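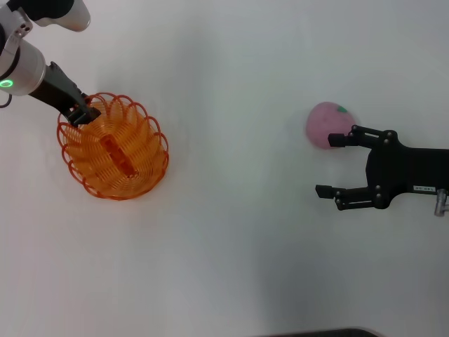

Left gripper at the basket rim, right one open by the pink ball.

From: Ebere Danladi
To: Phetsri list
Date: 1 Oct 2023
Subject: Re: finger pads on the Visance

> Are you keeping the stock pads, or going to the Flevevel ones?
> Our soft items slip at low force.

Stock for now. I ran 200 picks on the ball with each set and the Flevevel pads dropped 13, the stock ones 9. The basket is harder – the wire loops catch the fingertip. I'll try narrower tips in November.

Ebere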